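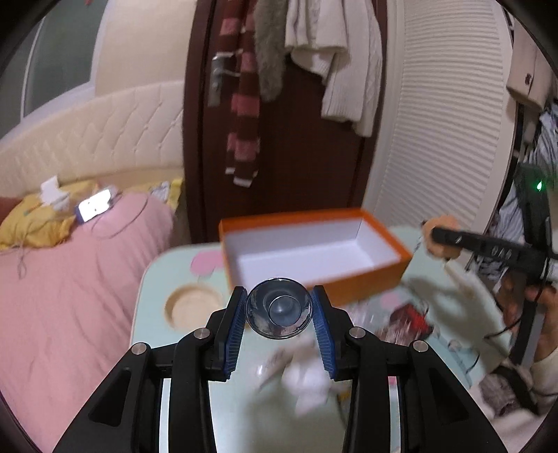 Prultard Makers' Club - Home Helpers Group

Tips for using the Wedell hand-held grippers around the house

We've had the Wedell pair on loan since the start of June and I've been the one hogging them, so it falls to me to write up what I've learned. If you've put your name down for the loan box, please read this first, especially the bit about glasses!

Quick background for anyone who joined for the woodwork. You hold one gripper in each hand, you do ordinary jobs with them, and the recordings go off to be used for teaching a robot arm to do the same jobs. Levmont sell the pair as a kit with the charger, the leads and a year of their upload service, and they'll hire it out by the month too. There's no robot in the box. A couple of people have asked me when the robot is coming and the answer is that you're it.

I've been doing mine in the bedroom, on the little green table with the cup holder in it, because that's where I can shut the door and not be asked where the scissors are. The job I've spent most time on is packing small things into a box, with tidying the kitchen drawer a close second.

Choosing your box

Get one with no lid, or take the lid off and put it in another room. I spent a whole evening fighting a hinged shoebox that kept closing itself on my fingers (well, the gripper's fingers). The orange one with the white inside has been my favourite by miles. You can see things against the white and you can see where the orange edge is, and after half an hour of squinting through jobs you'll be glad of both.

Shallow is better than deep. The gripper needs room to open when it lets go, and in a deep narrow box you end up dropping things from the top, which sounds awful and looks worse when you play it back.

Stop the box sliding. I put a square of that rubbery shelf liner under mine, cut a bit smaller than the base so it doesn't poke out. A damp dishcloth folded flat does the same job but it leaves a mark on some tables, so try it on a corner.

Glasses and anything else that breaks

Start with a plain round glass, an old one you wouldn't miss. The ribbed blue pads on ours grip clear glass far better than I thought they would, but only if the glass is clean and dry. A greasy thumbprint is enough to start it turning. I wipe the glass with a drop of vinegar on kitchen paper, then wipe the pads with a barely damp cloth and let them air for a few minutes before I go again. Don't use washing-up liquid on the pads. It leaves a film and you'll be rinsing for ever.

Squeeze until it stops moving and then stop squeezing. I know that sounds obvious, but your hand is further away from the glass than it's used to being and the natural thing is to clench. Practise on an empty yoghurt pot first. If the pot buckles, you're holding on too hard. When you can carry the pot across the table without denting it, go up to the glass.

Go in square. If one pad touches well before the other, the glass shuffles sideways and you find yourself chasing it round the table like a bar of soap. I line both sides up, pause, close slowly. Wine glasses I've given up on for now. Mugs are easy as long as you ignore the handle and go for the body.

Lower it, let it touch, then open. I kept opening a fraction early and getting a clonk. Count one under your breath after it touches.

Soft things, crinkly things and bits of plastic

Sweet packets and crisp bags are harder than glasses, which surprised me. They're slippery, they change shape, and the recording is full of rustling (no idea whether that matters, but it drives me mad). Pinch them by the sealed end, where the packet is flat, and leave the puffy middle alone.

Clear plastic is a nuisance. You lose sight of it against a pale tabletop, and I have closed the gripper on thin air more times than I'd like to admit. If you've got a choice, turn it so a label faces you, or lay it on something coloured until you've got hold of it.

Socks and flannels are lovely to practise with. Pinch up a little fold in the middle and lift from there. Corners look tempting but the rest trails behind and sweeps everything else off the table.

Getting the room ready

Curtains and lamps matter more than you'd think. A lamp behind you throws your own shadow right over the table, and I've had plenty of recordings with a big grey patch across the bit I was working on. Ceiling light on, bedside lamp off, works best for me. Try a quick go, play it back, shift something, try again.

Mind the leads. Ours run down from the grips, and they will find the corner of the table and hook round it given half a chance. I sit so that both leads hang down my own side, then clip them to my sleeve with a clothes peg. Don't use a bulldog clip, it nips the cable.

Put your phone face down or take it out altogether. Remember too that the cameras see a lot more of the room than you notice while you're concentrating. I watched one of mine back and there was my bed, the back of the door with all the scarves and jumpers hanging off it, the lot. I don't mind a few woollies on show, but bank letters, prescriptions and family photos want moving before you start. Same goes for other people in the house - ask them first and tell them when you're recording.

Sleeves up, or at least snug. A floppy cuff gets between the grip and your wrist. And if your hands get tired, stop! I do 15 minutes and then go and put the kettle on. When I pushed on past that, my pinching got sloppy and I threw away most of what I'd done.

Looking after the grippers

Crumbs are the enemy. There are pivot pins on the linkages and anything sticky or gritty will work its way into them. I keep a clean pastry brush in the loan box (please leave it there, it's the one with the blue handle) and give each side a going-over before they're put away. No oil. I asked Levmont and they said the joints are meant to run dry.

Check the little light is green before you begin a job. I once did a whole drawer of cutlery with the right-hand one switched on and the left one sulking. It's a quick glance and it saves a lot of bad language.

Don't store them with the fingers clamped on something. I did that overnight with a tea towel, thinking it would protect the pads, and they had creases in them for a day afterwards. They did come back, thank goodness.

Coil the leads loosely, in a big loop, and pop them in on top. Whoever had the kit before me had wound them tightly round the grips and it took ages to get the kinks out.

Is it worth the money?

Mixed feelings. The grippers themselves are well made and comfortable, and after the first evening I stopped thinking about them much. The pads clean up nicely and the linkages still feel smooth after a lot of use. I'd happily hire them again.

The upload side is where I'd grumble. You have to name every recording by hand, and there's no way to go back a step if you press the wrong thing. I have one called "glas in boz" that I'm stuck with. The instructions are thin as well, a folded sheet with tiny drawings, and page 2 shows a strap that ours didn't come with. Levmont answered my email the next morning and were very nice about it, and the strap arrived in the post, so full marks for that.

I tried the Alemneh set at the open evening too. It's lighter, and cheaper to hire, but the pads are smooth and I couldn't get it to hold a glass for more than a moment. Fine for socks. If your plan is to do laundry and nothing else, I'd look at that one and save a bit.

Would I buy the Wedell for the house? No, what would I do with it? For a club, with people taking turns, yes, and I've said so on the form. Levmont like to have 1,000 good recordings of one job before they'll try it out on an arm, and on my own I'd be packing that box until Christmas.

Borrowing the kit

The loan box lives on the bottom shelf of the metal cupboard. Abdelghani Younis has the list and the key, and he's usually at the bench from 11 in the morning. Sign it out, sign it back, and charge it before you return it, please. If a pad starts peeling at the edge, don't glue it. There are spares in the tin with the screws, and Abdelghani will show you how they slot on.

If you've got a trick for picking up coins, write it on the sheet taped inside the lid. I've tried everything I can think of and I'm still pushing them to the edge of the table and catching them in my other hand.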